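3rd July

Long one today, and I'm writing it up before I forget which string did what.

Spent the morning on the Bielecka, the little parlor guitar Kheri Rweyemamu dropped off back in June. He plays it with the duo (him and Hamisi Kinyua on brushes and a suitcase kick) and he wants it ready for the Cullollow dates. His complaint was a buzz on the low E, but only when he tunes down for the second half of the set. Of course when I first had it on the bench in standard tuning it was clean as anything, all the way up. Dropped it to D, played the intro to that slow waltz of theirs and there it was, frets two through five.

Neck relief was nearly flat. Gave the rod a quarter turn loose, let it sit while I had coffee, and then another eighth. Much better! Still a bit of sizzle at the third fret if I dig in, and Kheri does dig in. I tapped along the fret with the little hammer and the bass end of the third moves, you can hear the dull sound when you hit the right spot. So that's a lifted fret, and the relief was only half the story. Pressed it down, wicked some thin glue under it, clamped it with the radius block. Leaving it alone until tomorrow.

Note to whoever opens the case: DON'T string it up before the clamp has been off for a while. Gitau, this means you.

The other thing on that guitar is the pickup. Kheri says it "quacks" and I know exactly what he means, that rubbery sound you get when you hit it hard. The Clulus preamp in there is fine, I ran it into the small amp and then into headphones and it's quiet. I think the saddle is sitting unevenly on the strip. The B string is noticeably louder than its neighbors and the high E nearly vanishes. Pulled the saddle and held it against the flat plate, and there's light under one end. Sanded the bottom a few strokes at a time, going slow this time (yes, I remember the last one). Balance check has to wait for the fret.

After lunch, drums. Hamisi's snare is the one with 1552 inked inside the shell, which he swears is a serial number and Mwangi Ndung'u swears is somebody's old PIN. Either way, it chokes. Dead center sounds great and anywhere near the rim it goes to cardboard. Took the bottom head off and the bearing edge has a flat spot next to the snare bed, probably from years of being set down on it. I don't want to recut the whole edge on a drum this old. Went over it lightly with 100 grit on the flat board, then finer, then a little wax. Put the old head back on just to hear it and it already opens up more. New head is ordered.

Also tightened the strainer, which had been slipping a little every time he threw it off between songs. Two screws, five minutes, and he's been fighting that for a year.

The suitcase kick is its own problem. Hamisi wants more low end without carrying anything bigger. We tried the contact mic in three spots – near the beater, on the lid, and on the far inside corner. The corner won by a mile. Near the beater it's all click. On the lid it picks up the latches rattling, so those need felt regardless. With the mic in the corner and a low-pass rolled down to 84 Hz it felt like an actual bass drum in the room, Mwangi came in from the front to ask what we'd plugged in. Would like to hear it through the Bondlow cabinet before I promise anything, small speakers lie in both directions.

Gitau Lema called about the pedalboard. Seven pedals off one supply and he's wondering about the hum. I told him to bring the whole thing, with the cables he actually uses on stage, and to unplug them one at a time at home tonight and write down when it stops. My money is on the tuner sharing a line with the delay. Kaan Kaplan had the same hum last winter and it was that plus a bad patch cable, so I'm going to test every patch cable first.

Kaan, by the way, still hasn't picked up his banjo. It's in the rack, head is tight, fifth peg replaced. The new peg is stiffer than the old one and he'll say so. Let him play it for a week before anybody touches it.

Things I want to get to tomorrow:

- clamp off the Bielecka, level and crown just that one fret, string to D and listen
- string balance through the Clulus, before and after, same pick
- felt for the suitcase latches
- patch cables for Gitau
- find out if Kheri wants the same gauge or one up on the low string. One up would help him more than anything I can do with a wrench
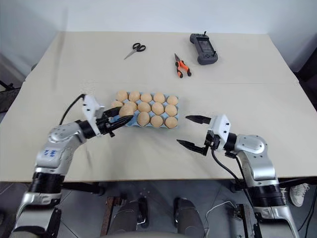 I'd also like to try the heavier set on my own guitar first, tuned down the way he has it, to see how much the neck moves overnight. If it's more than a hair I'll set his a touch straighter to start with and let the strings pull it the rest of the way. Ask Mwangi if we still have a loose low E in the drawer, otherwise I'm buying a full pack for one string.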